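Allotment diary, August: beans, blight and the water tank
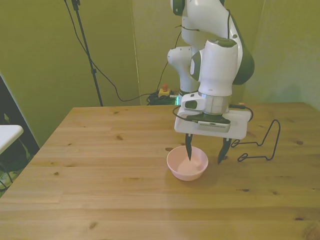
Biston Allotment Club, Growers' Pages

Up at 6 to water before the sun got onto the lower beds. The tank was down to the second ring again. I filled 10 cans and stopped there, which did the beans, the squash and half the lettuce. The other half can bolt if it wants to. It is mostly the red kind that went bitter in July and I have stopped eating it.

The pole beans have come on all at once. I picked for an hour and still left the tops, where I can't reach without the step. Weighed the lot at home on the kitchen scale and got 621 grams from the first row alone. The second row is the Ziltia, which I was told is slower, and it is slower. It has plenty of flowers and a few pods the length of my little finger. I will leave it alone for another week.

Found blight on two of the tomato plants at the fence end. Brown patches on the stems and the lower leaves gone soft. I pulled both plants, bagged them, and carried them out to the road. Washed the pruners in the bucket after. The other plants look clean so far, but it rained three nights in a row and I don't have much hope for them. I took off all the leaves below the first fruit and picked anything that had started to turn. They are on newspaper in the back bedroom now with the window shut.

Balthasar Hämmerli came over from the next plot while I was tying up the squash. He has lost every one of his tomatoes and was digging potatoes early in case they went the same way. He gave me a bag of Camenzind, which he says is a good keeper, and I gave him beans. He wanted to know if I was going in with him on the manure delivery again. I said yes, but a smaller load than last fall, when we had it sitting across the path until December.

Had lunch on the upturned crate. Bread, the end of the cheese, and a cucumber that had hidden under the leaves and gotten too big. Seeds like pumpkin seeds. Ate it anyway.

In the afternoon I cleared the old pea bed. Cut the vines at the ground and left the roots in. Raked it, put down two buckets of compost, and sowed a row of Vikico turnips and a short row of spinach. The packet says 2 centimeters deep, so I used the back of the rake handle to make the groove. The soil was dry an inch down in spite of the rain. I gave it one more can, so that is 11 altogether and I will have to be careful until the tank fills.

The new hose fitting still drips. I paid my share of it, and my share of the gate lock, and the plot rent is due next month at 180 for the year. It was less when I started. I still come out ahead if I count the berries.

Home by 5. Topped and tailed beans at the sink until supper and put four bags in the freezer. Back hurts on the left side from the raking. Tomorrow I need string, a new pair of gloves, and jar lids if the hardware store has the wide ones.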